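The little red drum and other things I can't put away

November 23, 2021

So I've been meaning to write this one up for ages and kept not doing it, mostly because every time I sat down at the table to type I ended up having a go at the drum instead. It's been on the table for days. We're eating dinner on our laps, which the kids think is a holiday.

Some of you will remember me banging on (sorry) back in March about wanting to learn something with my hands that wasn't gardening or cooking. I tried the ukulele for a bit. My fingers hated it. Then Morenike Yusuf from down the road told me about the beginners' drumming group that meets in the hall at Brila, and said I should come along because you don't need to read music and you get to make a racket with other adults. Sold, frankly.

The group plays a bit of everything, but the part I fell for was the Chinese drumming. They've got one enormous drum on a stand that takes up half the storeroom, and a row of smaller ones, and when everybody gets going together you can feel it in your ribs. I came home from the first session with my ears ringing and a grin on my face, and started looking for a small one that same night.

I wasn't after anything fancy. I wanted one I could practise on at home, small enough to live on a shelf and cheap enough that I wouldn't cry if one of the kids sat on it. The new ones I found online were either toys with plastic skins or about as big as a laundry tub. Then I was in Pultari for the morning, waiting on the car, and wandered into the secondhand shop next to the tyre place. There it was behind a stack of casserole dishes! Proper skin, proper tacks, $33 with the sticks thrown in. The bloke behind the counter knew nothing about it except that it came in with a box of books.

I'll admit it isn't pristine. The skin's got marks all over it, yellowy smudges and a bit of grey, and my mum's first question was whether I was going to clean it. I asked at drumming and got a very firm no. Dry cloth, nothing else, no sprays, no wipes, and keep it away from the heater. The marks can stay. I've grown fond of them anyway, they look like a map of somewhere.

The red, though. It's so shiny. I had it up on the bookcase for the first week and it made everything else in the room look like it needed a wash.

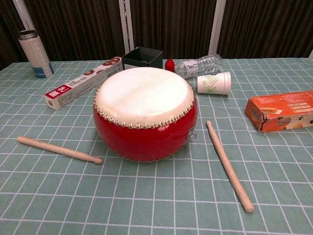
Anyway, practising. I'd assumed the hard part would be speed, and it's nowhere near that. It's getting both hands to sound the same. My right hand hits like it's cross with someone and my left hand sort of apologises. Our teacher has us do slow singles, left right left right, for what feels like the length of a feature film, and then the same thing again starting on the other hand. I do six minutes of that before I'm allowed anything fun. I set the timer on the oven.

After that there's a pattern we're all learning for the end of year get-together. It goes along quite politely and then there's a bit where you come off the skin and tap the rim, and then back on again for a roll that gets louder and louder. I can do the polite part. I can do the rim part if I don't think about it. The roll at the moment sounds like someone dropping potatoes down the stairs.

A few things I've picked up, in case anyone else is thinking of giving it a crack:

Put something under it. I started out playing on the bare table and the whole thing buzzed, and so did the cutlery drawer. A tablecloth helps a little. A folded tea towel helps more, and a folded bath towel more again, although then you have to explain to your family why the good towel is in the kitchen.

Hold the sticks looser than you think. I had blisters after the second session from gripping them like I was hanging off a cliff. You want the stick to bounce back by itself and you just sort of let it. Mine are plain pale wood with nothing on them, and I was told to leave them that way too, so I've put the sandpaper back in the shed.

Listen for the middle versus the edge. Dead centre is a lovely low thump (well, low for something that size) and then as you go out towards the tacks it gets tighter and sharper. I spent a whole evening just going from the middle to the edge and back. My husband went for a walk.

Tell the neighbours. Ours have been very good about it. I took over a plate of biscuits and promised never before nine in the morning or after seven at night, and so far I've only broken that once.

I've also been trying to find out a bit more about how old it might be, with no luck at all. There's no maker's name anywhere I can find. One of the women at drumming reckons it's probably a souvenir one, another one thinks it was made for a school, and they had quite a spirited discussion about it over the tea urn. I don't mind either way. If anyone reading knows about these, please leave a comment, I'd love to hear. I did ring Gounder, the music shop in town, and the fella was lovely but wanted to sell me a snare.

What I do need is somewhere to keep it. The bookcase was fine until I started using it every day, and now it just drifts back to the table. I measured up the gap beside the pantry and I could fit a little stool in it, one of those low round ones, and the drum could sit on top with the sticks in a jar. I've seen the perfect one and I'm trying to be good until after Christmas.

The get-together is in a few weeks and I'm equal parts excited and sick. Morenike's got the big drum for the opening, the lucky thing, and the rest of us come in behind her in two rows. I've asked for the back row. We're meant to wear black with something red, and I own precisely one red thing that isn't a drum, so it looks like it'll be the Christmas apron or a trip to the shops.

I'll try and get someone to record the roll if I've got it sorted by then. Off to do my six minutes, the oven's free.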